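Ground Rules for a Robot on a Shared Path
2020-08-17

I've been rewriting our outdoor driving rules all summer and I'm having way too much fun with it! Skakard (our little path robot, if you're new to this blog) started out with 10 rules on one sheet of paper. The sheet grew to five pages, and then I cut it back down, because no one reads five pages while standing outside with a radio in one hand.

The rule I love most is still the first: people have the right of way, always. The robot slows down early, keeps to one side and stops if there's any doubt. A person walking a dog shouldn't have to guess what a machine is going to do next.

Second favorite is the walk-through. Before each run, whoever is operating checks the stop button, the battery and the radio link, then writes down the state of the ground. That last one came in back in May and I was lukewarm about it. Now I'm a total convert! The run log is up to 2,152 entries, and the ground notes are the part I go back to over and over.

So we have proper words for it now: dry, damp, wet, littered. Twigs and leaves on wet paving get "wet, littered", and that means the low speed setting for the whole stretch, even where it looks clear up ahead.

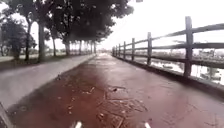
The other half of the ground rule covers edges. Any curb gets a keep-out strip in the map, and so does any fence with water behind it. I wanted the strip wider, the Dristov folks who share our rule sheet wanted it narrower, and we settled on wide for wet days.

Next on my list is the wording for handing over control between two operators. My draft is still a mess, but I'll post it when it's readable.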